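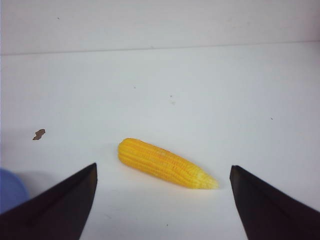 Figure 4.1 A toy ear of corn. The kernels run in rows along the cob and get smaller toward the tip.

Chapter 4: Where Corn Came From

I grew up outside Utdale, where July meant corn on both sides of the road and not much else to look at from the school bus (we had summer school, don't ask). So it took me an embarrassingly long time to wonder where the stuff came from. It was just there, like gravel!

Corn, or maize if you're reading this outside North America, began as a wild grass called teosinte in what is now southern Mexico. If I handed you a stalk of teosinte you'd probably toss it in the weed pile. It branches all over the place, and its little ears carry only a handful of seeds, each one shut inside a case hard enough to chip a tooth. A modern ear can hold 600 kernels or more, all of them soft enough to bite, lined up and stuck fast to the cob.

That last part matters. A wild plant wants to drop its seeds, and corn can't really do it. Leave an ear on the ground and the seedlings come up in a clump and choke each other, so the plant needs us to pull the kernels off and spread them out. Farmers did that for thousands of years, saving seed from the plants they liked best, and we'll spend most of this chapter on how that kind of choosing adds up.

Before you go on, get hold of a real ear with the husk still on. Every strand of silk leads to one spot where a kernel can form, and you'll want to see that for yourself before we get to pollination in Section 3. I buy mine at the Ivelton farm stand, but the grocery store is fine.

Words to watch for: domestication, teosinte, husk, silk, tassel.

Related chapters
Wheat and the First Bakers
Rice in Flooded Fields
Potatoes Go Up the Mountain
Reading a Seed Packet

We use cookies to remember your place in the book. Accept | Settings

100 shares | 3 comments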